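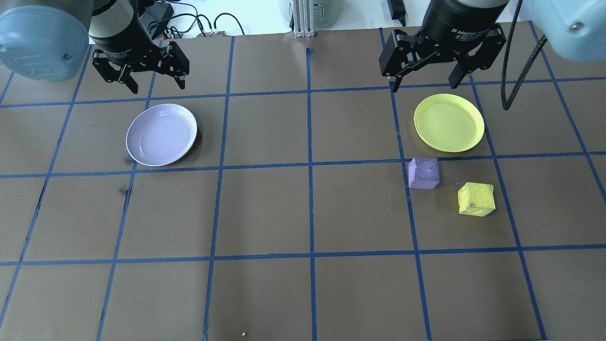 Two plates and two cubes on a taped grid

The Rumbridge transit levy and the trouble with a headline

The transit levy will be on the ballot again in December, and residents are once more being told that "most riders" support it. The phrase comes from a headline published by Udumeo, the regional news site, and it has since been repeated in two campaign mailers and in the opening remarks at Saturday's candidate forum. I wish to set down my concerns about that headline while there is still time for it to be amended.

The article rests on a survey prepared by Hyun, the consulting firm retained by the transit district. The firm's report is available on the district website, and readers are encouraged to consult it directly. It records 1,133 completed responses. Respondents were asked whether they would support "continued investment in safe and reliable bus service." A large majority said they would. The words "levy," "tax" and "renewal" do not appear in the question, and neither does the amount.

A second question, printed in the appendix, did mention the cost. It was put only to those who had already answered yes to the first, and nearly 40 percent of that group either opposed the renewal or declined to give an opinion. The article does not mention the second question. A reader who relied on the headline alone would have no means of knowing that it was asked.

There is also the matter of who was surveyed. The report describes its respondents as "residents of the service area." The headline calls them riders. These are different groups of people, and the report gives no figure for how many of the respondents use the bus at all.

I wrote to Udumeo and received a courteous reply from Hemi Cartwright, the editor responsible for local government coverage. Mr. Cartwright stated that the headline was "a fair summary of the first finding" and that space did not permit discussion of the appendix. I accept that editors must make choices of this kind. The article nevertheless found room for a lengthy quotation from the levy campaign, and for a paragraph on the new shelters along Inus Road.

In fairness, the opposition has been no more careful. Radosław Wysocka, speaking for the group that opposes renewal, told the forum that the levy would cost the average household $200 a year. The district's own table gives that amount for a property assessed well above the town average. When asked about the difference from the floor, Mr. Wysocka said that assessments were likely to rise. That may be so - but it is a forecast, and it was presented as a present fact.

My own position has been stated on this site before. I voted for the levy when it was first proposed and I expect to vote for it again. Route 9 is the only service to the east side of town after six in the evening, and I have seen no credible plan for keeping it without the revenue.

I have asked Udumeo to replace the word "riders" with "residents" and to add a sentence on the second question. Any response will be posted on this page.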